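Ticket 1545
Product: Skondar desktop app and USB webcam
Opened by: Nadja Hollenstein
Assigned to: Kilian Rüegg, Jadinano Support
Status: Closed
Subject: Exposure jumps and picture freezes after app update

Nadja Hollenstein, 8:50 am
Since I updated the Skondar app in August the picture goes bright, then dark, then bright again every few seconds. After a while it freezes completely and I have to unplug the camera. Sound keeps working. It does this in the Skondar app and in our meeting software. I have the camera on a monitor arm and use it for calls in the morning and for recording training clips in the afternoon. Windows laptop, camera goes through a Skuneck dock.

Kilian Rüegg, 9:35 am
Thanks for the report. Please send me the following:
- App build number (Settings, then About)
- Camera firmware number (same page, second line)
- Whether it also happens with the camera plugged straight into the laptop
- Whether any other program is open that uses the camera

Nadja Hollenstein, 10:20 am
App build 1073. Firmware 334. Plugged straight into the laptop it does not freeze, but the brightness still jumps. The meeting software starts by itself when I log in, so it is probably always open.

Kilian Rüegg, 10:40 am
Then we have two separate problems.

The freeze points to the dock. When the camera, an external drive and a second screen all share the dock, the camera can drop out at full resolution. Please leave the camera on a laptop port for now.

For the brightness, build 1073 turns on auto exposure again after the update, even if you had it off before. The meeting software has its own low light setting, and the two work against each other. Please try this:
1. Quit the meeting software from the system tray. Closing the window leaves it running.
2. In the Skondar app, go to Picture, then Exposure, and switch Auto off.
3. Set the slider to where your face looks right.
4. Click Save to camera. If you skip this, the setting is lost when you unplug.
5. Open the meeting software and turn off its low light setting.

Nadja Hollenstein, 11:55 am
Did all of it. Brightness is steady in the Skondar app. In the meeting software it is better but still jumped once when I joined a call. "Save to camera" was grayed out the first time, I had to restart the app.

Kilian Rüegg, 1:10 pm
The grayed out button is a known fault in this build - restarting the app is the workaround. Please unplug the camera, plug it back in and check that Auto is still off. My guess is the setting was not saved the first time.

Nadja Hollenstein, 1:45 pm
You were right, Auto was on again. Saved it a second time and unplugged to check. It stays off now. Joined 4 calls with no jump.

My colleague at Fankhauser has the same camera and did not get the problem, but she has not updated yet. Should she wait?

Kilian Rüegg, 2:05 pm
She can update. She should write down her exposure value first and enter it again afterward. I have linked your ticket to the report on the grayed out button. For the dock, if you need to go back to it, set the camera to 30 frames and move the drive to a different port - that is often enough.

Nadja Hollenstein, 4:15 pm
Camera stays on the laptop port, that is fine for me. No freeze this afternoon. You can close this.

Closed by Kilian Rüegg. Cause: exposure setting reset by update, dock overloaded.

Attachments (1) 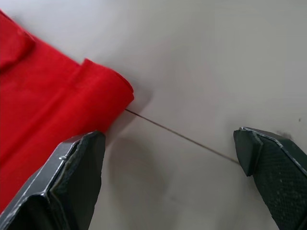 Red fabric on a pale tabletop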